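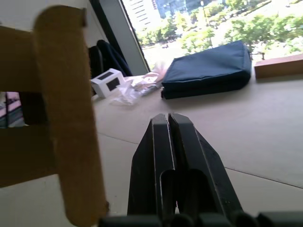
Gripper at the table by the window, with a pouch, a small white box and a crumpled plastic bag still to deal with.

Chore Tester (part-time, paid)
Skullent, Grarnonberg office
Reports to: Nabila Purba, Evaluation

Can a robot clear a table yet? We read a lot of announcements saying yes. We have also watched a lot of arms push a plastic bag back and forth until the time ran out, and we would like to hire a person who finds the second thing more interesting than the first.

Skullent tests household and shop-floor robots for people who are thinking of buying them. We don't build robots and we don't take a cut when one gets sold. A customer sends us a list of chores, we set them up, the machine tries, and we write down what happened. Our last report covered 1,076 attempts at ordinary tidying and packing jobs. The machines finished 932 of them if you use the maker's own idea of finished. Our customers had some questions about that idea, and so did we. A pouch dropped on its side next to the bin it was meant to go in was being counted as put away.

What you would do

Lay out the items for each trial from a written sheet: bags, boxes, blocks, cloth things, cords, whatever the customer's people deal with every day. Put them back for the next trial. Do this many times. It is dull for long stretches and we won't pretend otherwise.

Watch each attempt from start to end and score it against the sheet. If the sheet doesn't cover what you saw, write it down in plain words and flag it.

Do the same chore yourself, by hand, at a normal pace. This is our baseline, and plenty of published results leave it out.

Sit in on the call when a maker disagrees with a score. You may be asked to explain what you wrote. You will not be asked to change it to keep anyone happy.

Who we're looking for

You have done this kind of work for a living: stockroom, hotel housekeeping, laundry, kitchen prep, packing line, home care. At least one year, please. Faizal Teoh, who runs the test floor, came to us from a returns warehouse, and he still catches more bad trials than the rest of us.

You can write three clear sentences about something you just saw. Spelling is not a big deal.

You can say "it didn't do it" to an engineer who is sure that it did.

You don't need a degree or any coding. If you have worked for a robot maker in the last year, tell us when you apply, as we may have to keep you off some trials.

We are not looking for fans, and we are not looking for people who have already decided that none of this will ever work. Some of it works. Stiff boxes in known places go pretty well. Soft, see-through or tangled things are another story, and most homes and back rooms are full of them.

Hours and pay

Shifts run 8:30 a.m. to 1 p.m., 3 a week. Hourly pay is listed on the application form, and it is the same for every tester. Set-up and clean-up time is paid. So is the time when a machine is down and you are waiting on it, which happens more than the brochures suggest. You will be on your feet for much of the shift, and stools are available.

The contract starts in December and lasts 100 shifts. We may extend it, depending on how much work comes in. Please don't take the job counting on that.

How to apply

Fill out the form on our jobs page, or pick up a paper copy at the front desk. Skip the cover letter. In its place, tell us about one chore from your working life that you think a machine would get wrong, and how. Half a page is plenty.

Nabila Purba and Do-yoon Maeng read every application. If we want to meet you, we'll ask you in for a paid two-hour tryout on the test floor. You will score a set of trials, and then we'll go over your notes together.

Questions about access, shift times or the contract go to Amirul Subramaniam at the front desk.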